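**Newspaper wants $3,000 for my aunt's obituary. What do I cut?**

**lakeroad_tess**
My aunt died last week and I'm the one writing the obituary. The draft is 63 lines. The Skikance paper charges by the line, plus extra for a picture, plus extra again if it runs on Saturday. The quote came back at $3,000. The funeral home (Paulauskas) will put the full text on their own site at no charge, but a lot of her friends only read the paper.

So what do people cut first? I've been at her house since Sunday, working on it between phone calls.

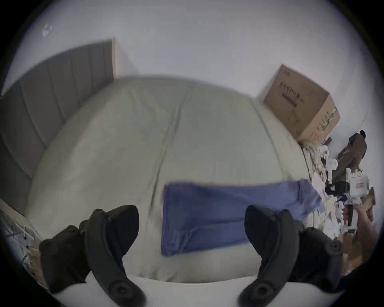 Bedroom, off-white duvet and the folded blue cloth.

The draft has her schools, her two jobs, her church, the quilting club, all the survivors by name with spouses in parentheses, the people who died before her, and the service details. My cousins want every grandchild named.

**oldpressman**
Sorry for your loss. I set these for a small daily for years. Run a short death notice in print and the long version online. The notice needs her full name with maiden name, age, town, date of death, service time and place, and the line "full obituary at" with the web address. That fits in seven lines if you're strict.

Ask the paper if the notice rate is different from the obituary rate. At mine it was, and we didn't mention it unless you asked.

**marl_and_clay**
I'd argue against that. I do family history, and the printed obituary is what survives. Funeral home sites get sold or redesigned and the old pages go. I have lost three links in the last year alone. The newspaper ends up on microfilm at the library. If you print only the notice, anybody looking in 80 years gets a name and a church.

**oldpressman**
Microfilm isn't a sure thing either. Ours stopped when the new owners came in. And $3,000 is a lot to spend on somebody's research project.

**marl_and_clay**
Not asking her to spend all of it. Cut the adjectives and keep the facts. Maiden name, parents' names, birthplace, where she worked. Those are the lines nobody can get back later. "She never met a stranger" can go.

**birchbark22**
Some of us like the "never met a stranger" lines. My dad's said he cheated at cards and people brought it up at the lunch for two hours. I don't remember which lines had his birthplace in them.

On the grandkids: we wrote "seven grandchildren" in the paper and put the names online. One cousin was mad for a month. She got over it.

**lakeroad_tess**
Thanks, all. I called the paper and there is a notice rate. It's a lot lower. They also said the picture is a flat fee on either one, so I'd like to keep that.

Still going through the bedrooms for papers. Her baptism certificate was in an envelope with the car title, so now I have the spelling of her mother's maiden name, and I had it wrong in the draft. 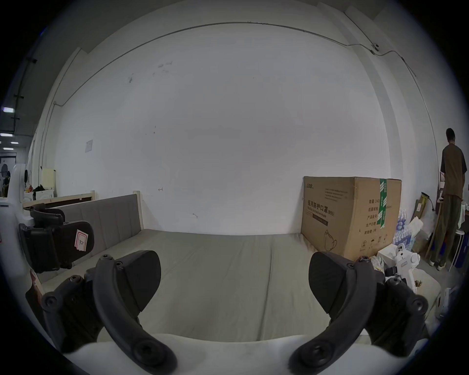 I'm leaning toward something in between, maybe a third of what I have now. Parents, birthplace, both jobs, quilting club in one line, number of grandchildren. Has anyone used Tiltaro for the online part? The director at Paulauskas said their pages move there after the first year.

**hn_porter**
We used Tiltaro for my mother-in-law. The page is fine. The guest book closes after a while unless you pay, and they email you about flowers every September. Turn that off in settings on the first day.

There's also Homura. It's plainer, but it lets you download the whole page as one file. I printed ours and gave a copy to the county historical society. They have a vertical file for obituaries and were glad to get it.

**marl_and_clay**
Do what hn_porter said about the historical society. I'd be happy with the short version in print if a paper copy of the long one goes in a file drawer somewhere. Put the date and the source on it in pencil.

**oldpressman**
One more thing – ask for a proof before it runs and have a second person read the names. Corrections cost the same as a new notice at a lot of papers, unless the error was theirs. Get the proof in email so you can show whose it was.

Don't put her street address in it either. "Of Skikance" is enough.

**birchbark22**
Agree on the address. We also left out the exact birth date and just gave his age.

**marl_and_clay**
And there goes the birth date. Put it in the long one at least.

**lakeroad_tess**
Birth date is in the long one, age in the paper. Proof is coming tomorrow by noon. My cousin is reading the names, the same one who wanted all the grandchildren in.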